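Setting Up Your Tanum Countertop Water Filter
Section 5: Before First Use, Flushing, and Finding a Good Spot

Welcome back! If you've come straight from Section 4, your filter cartridge should be soaking in a bowl of cold tap water by now. Leave it there while you read through this part - it needs a good long soak anyway, and you may as well sit down with a cup of something while it does.

What you'll need
The Tanum base and upper tank
The soaked cartridge
The blue washer and the wing nut from the small bag
A pitcher or a big measuring cup
A dry dish towel

Choosing a spot

1. Pick a level surface that can hold the full weight of the unit. A full tank is a good deal heavier than it looks in the store, and a folding table or a wobbly cart really isn't up to the job.

2. Keep the filter out of direct sun. Sunlight encourages a green film on the inside of the tank, and once it gets going you'll be scrubbing more often than you'd like.

3. Leave a hand's width of open space on every side. You'll want to be able to lift the lid straight up without bumping a cabinet, and you'll want to get a glass under the spigot without tipping it.

4. Think about what else lives on that counter. Anything that plugs in should be kept well away from the spigot, on the far side if you can manage it, with its cord running away from the tank and never underneath it.

CAUTION: Do not set the filter on top of, or directly beside, an appliance that gets hot. The upper tank can warp, and a warped tank won't seat properly on the base.

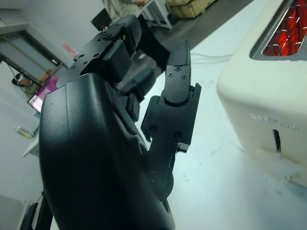
Once you're happy with the location, wipe the counter dry and set the base down with the spigot facing you. Give it a gentle push from each side. If it rocks, turn the rubber feet a little at a time until it sits still.

Fitting the cartridge

5. Take the cartridge out of its soaking bowl and let it drip for a moment. It will feel slightly gritty on the outside, and that's fine.

6. Slide the blue washer onto the threaded stem. The flat side goes against the cartridge.

7. Lower the stem through the hole in the bottom of the upper tank, then spin the wing nut on from underneath. Finger tight is plenty.

CAUTION: Please don't use pliers on the wing nut. The stem is plastic and will crack, and a cracked stem means a new cartridge.

8. Set the upper tank onto the base and turn it clockwise until the two arrows line up. You should feel a soft click.

Flushing

9. Fill the upper tank to the line with cold tap water and put the lid on. The first tankful goes through slowly, so feel free to go and do something else.

10. When the upper tank has emptied, open the spigot and drain all of the water into your pitcher. It may look gray, or have little black specks in it. Those are carbon dust from the cartridge.

11. Repeat steps 9 and 10 until the water runs clear. With most cartridges the third tankful is the first one you'll want to drink, though some take one more.

NOTE: The flushing water is perfectly good for houseplants. Rhonda Hiebert on our support desk has been giving hers to a fern for years - it's now too big for her windowsill.

Setting the reminder dial

12. Turn the small dial on the lid to the current month. Your cartridge is good for six months or 100 fills, whichever comes first, so if you start in September you'll be changing it in March at the latest. A heavy-use household will get there sooner.

If something seems off

Water drips from under the upper tank: the washer is probably upside down. Empty the tank, loosen the wing nut, and flip it over.

Water won't go through at all: the cartridge may have an air pocket. Soak it again with the stem pointing up, and give it a few gentle shakes underwater.

The spigot drips when closed: tighten the nut inside the base a quarter turn, then check again after an hour.

Replacement washers are part number 862, and the spigot kit is 358. Spare cartridges are covered in Section 6, along with cleaning.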